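Comparing two sets of finger pads on a hand-held gripper
2021-09-17
By the Rostness bench team

These instructions cover a side-by-side test of finger pads for picking up cloth, using a hand-held gripper with its own camera. We wrote them after changing from Jondholm pads to Olszewski pads on the same tool and finding that our notes from the first set were no use for judging the second. The method works for any two sets that fit the same fingers. Allow a full day for it, with most of that spent on the grasps themselves.

You will need the gripper, both sets of pads, the right driver for the pad screws, a steel rule, a kitchen scale, a bed or wide table, and a few pieces of household cloth. A spare memory card is worth having. Paper is fine for the log.

Choosing the cloth

Pick pieces that differ in weight and weave. Ours were a pillowcase, a cotton sheet, a tea towel, a fleece blanket and a thin scarf. Wash and dry all of them the same way before you start and leave out the fabric softener. Softener leaves a coating that comes off on the pads, and you will end up testing the coating.

Weigh each piece and write it down. You also want one larger cloth that stays put underneath, and it helps if that one has a bold pattern. A plain white sheet under a white pillowcase makes the recordings very hard to go through later.

Fitting the pads

Take off the old pads and clean the finger faces with a dry cloth. Fit the new ones loosely, close the fingers by hand until the pads meet, then tighten. If you tighten first, the faces are likely to meet at one end only, and the thin cloths will slide out of the open end.

Close the fingers on a strip of printer paper at the top, middle and bottom of the pads and pull. The drag should be much the same in all three places. If it isn't, loosen and start again. The Olszewski pads needed this three times on the left finger. The Jondholm ones went on first go, though they are thicker at the root and take up some of the opening.

Measure the full opening between the pad faces with the rule. Do it for both sets. Our two sets differed by 7 mm, which is enough to change how you approach a folded blanket.

Setting the camera

Leave the camera where it is for the whole comparison. Don't take it off to change pads. Set the exposure to fixed, using the brightest part of the room you are going to work in, and lock the white balance. Automatic exposure will drop every time the tool swings towards a window and the cloth will go dark just when you want to see it.

Record a few seconds with the fingers open, a few with them closed, and a few turning slowly on the spot. Look at these on a proper screen before going further.
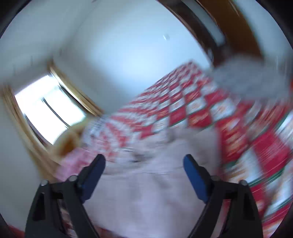
Finger visibility is the first thing to check in the recording. Step through it until you reach a point where the tool has been brought down over the cloth with the fingers still open. You should be able to see both pads up to their rounded tips, with the cloth between them. Our blue pads stand out well against the pale cloth and the red and white checks of the bedspread, although the left one reads as navy and the right one is a good deal brighter on its inner face. Bear that in mind if you plan to find the pads by colour, and set your limits wide enough to take in both. Check the sharpness too. Where the linkages and pads are clearer than the bedding, you are looking at movement of the tool, and slowing your hand will help more than refocusing. The dark curved corners can be masked off once and forgotten.

If the fingers are clear but the cloth smears in most of your clips, shorten the exposure time and put another lamp on. We use two cheap desk lamps pointed at the ceiling. Pointing them at the bed gave hard shadows in the folds.

Running the grasps

Do all the cloths with one set of pads, change over, and do them again in the same order. We first tried swapping pads after each cloth and gave it up before lunch. The screws were wearing and the alignment was never quite the same twice.

For each grasp:

Drop the cloth from elbow height so that it lands as it likes. Don't arrange it.

Bring the gripper down with the fingers fully open, one each side of a fold. If there is no fold to hand, press lightly and let the fingers gather one.

Close until the trigger stops. Lift to shoulder height, hold for a slow count of five, and put the cloth down.

Write the result before the next drop. We use H for held, S for slipped during the lift or the hold, and M for a miss, where the fingers closed with nothing between them. If the pad catches the cloth underneath as well, add a U after the letter.

Keep the same person on the gripper throughout. Two people squeeze and approach differently, and that difference was bigger than anything between the pads when we tried sharing the work in January.

Wipe the pads with a damp cloth at every change of fabric and let them dry. Fleece sheds a lot and a pad with fluff on it behaves like a different pad.

Reading the results

Our last comparison came to 286 grasps. Of those, 158 were with the Olszewski pads and the rest with the Jondholm. The numbers should have been equal, but the Jondholm session was stopped early when a screw head stripped. Work in percentages for each cloth if this happens to you, and don't compare a cloth that was only finished on one side.

There were 53 slips in all. Most came from the scarf and the pillowcase, and most of them were during the hold, with the cloth creeping out slowly from the tips. Misses were spread evenly and are probably down to us. The blanket held with everything, so we have dropped it from the list and put in a second thin cloth.

Look at the U marks separately. A very grippy pad can score well on H and still be a nuisance, as it drags the bedspread up along with the piece you wanted. The softer Olszewski pads did this more often on the sheet. We kept them anyway for thin fabrics and went back to Jondholm for towels.

Before you pack up

Close the fingers on paper again and compare the drag with your first check. If a pad has shifted, mark the session as doubtful and note which cloth you were on. Copy the recordings off the card the same day, with the pad name and the cloth in the folder name.

We have a Bremurdale set still in its bag. It uses a longer screw and sits further up the finger, so the camera check will have to be done from the start for that one.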